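My Doorbell Has Opinions

We bought the alarm system in October, after someone went down our street one night trying car doors. They took a phone charger and a bag of gym clothes from ours. I would like it noted that the gym clothes had not been washed, and I hope whoever it was opened the bag in a small room.

Anyway, that was enough for us to become Security People. I read reviews for a week. I learned the word "perimeter." I ended up with the Stonora starter kit, which comes with a base unit, a doorbell camera, a pile of door sensors and 2 yard signs. The forum regulars will tell you the signs do most of the work and everything else in the box is there to keep you busy. Having now lived with everything else in the box, I'm coming around to this view.

Setup was supposed to take an evening. It took most of a weekend, and a good chunk of that went to naming things. The app wants a name for every sensor, and it reads that name out loud when the door opens. So if you get tired and start typing nonsense, as I did, you will spend your mornings hearing a calm woman announce "Stupid Side One, open." I've been meaning to change it. The dog now goes to the side door when she says it, so it may be too late.

Then there's the doorbell. The doorbell sends alerts. On the first full day it sent me 38 of them, and I read every single one, because I was new and believed it had something to tell me. A person has been detected (me). A package has been detected (the cat from across the road, sitting very square). Motion has been detected (a bush, at 3 a.m., doing what bushes do in wind).

I turned the sensitivity down to the lowest setting. After that it missed the mail carrier, a pizza, and my brother-in-law, who stood on the porch for ten minutes looking directly into it.

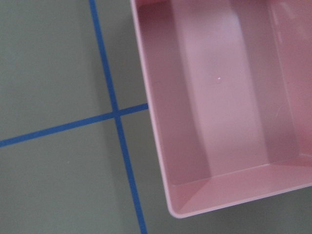

Is there a setting in between?
There is, and it's hidden under "Zones," where you drag a little shape over the part of the yard you care about. Leave out the street and anything with leaves on it.

I drew mine with my thumb on a phone, so my zone looks like a ham. It covers the front steps, most of the walkway and, for some reason I can't fix, a slice of the neighbor's recycling. It's still a huge improvement. I'm down to a handful of alerts a day, and most of them are for things I'd want to know about, plus recycling.

The siren deserves its own paragraph. I set it off by accident at breakfast, testing what the red button did (it does that). It is extremely loud. The dog left the county. I had to enter my code to shut it off, and I can report that under that kind of pressure I know no numbers at all. The company called to ask if everything was okay and wanted my safe word. I'd set the safe word up two weeks earlier and had apparently tried to be clever about it. We went through several pets before we got there.

A friend on Ambridge asked if I'd recommend the whole thing. I said I'd recommend the signs. One's by the driveway and the other's in the flower bed, leaning a bit, and I've started locking the car, which I gather was an option before.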